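Kovberg Worktable, Section 4: Leveling, Loading and First Adjustment

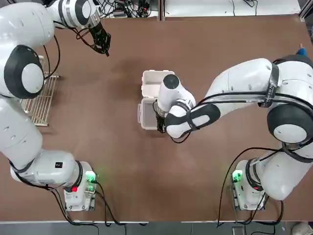 Grigore Toma wrote in after the last edition that he had leveled the table, loaded it, and found it rocking again the next morning, "so please say in plain words that the feet have to be checked twice." Step 9 below has been added for that reason. The old edition had the check only in the troubleshooting table, where it was easy to miss.

This section covers the table from the point where the frame is bolted together and the top is fastened to it. If the top is not on yet, go back to Section 3. The cable tray and the drawer are in Section 5 and should be left off until this section is finished.

What you need

The long hex key from the hardware bag
A flat wrench for the foot nuts
A spirit level, as long as you have
A second person for moving the table
The Odix control box and hand switch, already fixed under the top as in Section 3

Choosing the spot

Put the table where it is going to stay. The feet are set for one patch of floor, and a table that is leveled in the middle of the room will usually need doing again by the wall.

Leave 60 mm between the back edge and the wall. Check the whole height of travel, including window sills, shelves, radiator pipes and sockets with plugs in them. A sill that clears the top at sitting height can catch it on the way up.

On thick carpet, let the table stand overnight before you level it. On tile, try to keep each foot fully on a tile and off the joint.

CAUTION: Do not drag the table. The feet are threaded into the legs and will bend if they catch on a joint or a threshold. Lift it by the frame, one person at each end, with the power cord unplugged and tied up out of the way. Do not lift by the top.

Leveling

1. Screw all the feet fully in, by hand, until they stop.

2. Stand the table in its place. Press down on each corner in turn and find the one that moves.

3. Unscrew the foot at that corner until it just touches the floor. Press again. Repeat until no corner moves.

4. Lay the spirit level along the front edge of the top. If one end is low, unscrew the front and back feet at that end by the same number of turns.

5. Lay the level across the top from front to back, first at the left end and then at the right. Correct with the front or back feet.

6. Go back to the front edge and read it again. The second correction nearly always upsets the first a little. Two or three rounds is normal.

7. Look at how much thread is showing. No foot may be out by more than 14 mm. If you have reached that and the table is still low at one end, screw everything back in and put a hard packing plate under the low feet. Plates are sold with the spare parts, or a piece of flat steel will do. Do not use folded cardboard.

8. Hold each foot still with the wrench and tighten the nut above it up against the leg. Snug is enough.

9. Load the table as you mean to use it and leave it overnight. The next day, press each corner and read the level again. Loosen the nut, correct, and retighten any foot that has settled. Do not skip this on carpet, cork or floating floors.

NOTE: Readings taken on the top are good enough for drawing, sewing, repair work and ordinary desk use. If you are setting up a balance or anything else that has to be dead level, level the instrument by its own feet.

Loading

The frame carries 200 pounds, spread over the top, including the top's own fittings, drawer and anything clamped to the edge. This figure is for lifting as well as for standing still. There is no higher limit for a table that is never moved up and down.

Put heavy things over the legs. A vise, a sewing machine or a large monitor arm belongs near one end and not in the middle of the front edge. If you have two heavy items, put one at each end. A table loaded on one side will still lift, but one leg works harder than the other and you may hear it.

Clamps should be fitted with a pad between the jaw and the top. Before tightening, feel underneath for the frame rail and the motor cable. The cable runs along the back rail from left to right, and a jaw pushed in too far can pinch it.

CAUTION: Nobody should sit or stand on the table at any height. Children should not be under it while it is moving.

First adjustment

The control box has to learn where the bottom of the travel is. Until it has done this the display shows two dashes and the table will only go down.

1. Clear the floor under the table. Take out chairs, bins and footrests.

2. Plug the power cord into a wall socket. Do not use an extension reel that is wound up.

3. Press and hold the down button. The table lowers slowly, stops, rises slightly and stops again. Keep holding the button through all of this. If you let go early, nothing is harmed, but you have to start the step over.

4. When the display changes from dashes to a number, let go.

5. Press and hold the up button and take the table all the way to the top. Watch the back edge and the cords as it goes. Any cord that goes tight before the table stops is too short and must be rerouted or replaced.

6. Bring it back down to a comfortable height.

If the number on the display does not match a tape measure from the floor to the top, this is usually the thickness of the top. The box is set at the factory for the standard top. To correct it, hold both arrow buttons until the number blinks, set it with the up or down button, and wait. The number stops blinking by itself and is stored.

Storing heights

Move the table to the height you want, press M, then press one of the numbered buttons while the display is still lit. To go back to that height later, hold the same numbered button until the table stops. Letting go at any time stops it.

A starting point for sitting work: feet flat, shoulders down, forearms level with the top. For standing work, do the same in the shoes you normally wear. For close work such as soldering or hand sewing, many people set it a little higher. Try a height for a few days before you decide it is wrong.

Rest time for the motors

The motors are made for short runs. If you move the table up and down over and over, as people tend to on the first day, the box will shut off and show HOT. Leave it plugged in and wait. It clears by itself, and you do not have to repeat the first adjustment.

The surface in the first weeks

Tops supplied with the Quaye oil finish are dry to the touch when they leave us but go on hardening. For the first 7 days, do not leave rubber mats, vinyl cloths or wet cups on the top. Wipe spills when they happen. After that, a damp cloth is all it needs. Recoat once a year, or sooner where water no longer beads.

Tops with the Clunevix lacquer can be used right away. Do not oil them. Oil will not soak in, and it leaves a sticky film that is tedious to remove. If you do not know which finish you have, look at the label under the back edge.

Troubleshooting

Table rocks at one corner.
A foot has settled or a nut has worked loose. Repeat steps 2, 3 and 8 of Leveling.

Table is steady when low but sways when high.
Check the crossbar bolts from Section 3. They should be tightened with the table at its lowest position and the top already on. Slight sway at full height is normal.

One end is higher than the other after moving.
Unplug the box, wait until the display is dark, plug it in again and repeat First Adjustment from step 3. If it comes back, look at the plugs on the motor cables. They should click.

Table stops and backs up a little.
It has met something, or the load is over the limit. Look under and behind before trying again.

Display is dark.
Try the socket with a lamp. Then check the plug at the control box, which can be pulled half out when the table is turned around.

Clicking noise while lifting.
Most often a cord or cable tie brushing the leg. If the noise comes from inside the leg, stop using the lift and contact the parts desk.

Parts questions go to Rok Ristić at the parts desk, mornings, Friday excepted. Have the number from the label under the back edge ready when you call. Spare feet and nuts are sent as a set, and hand switches are sent with the matching cable.

Continue with Section 5, Cable Tray and Drawer.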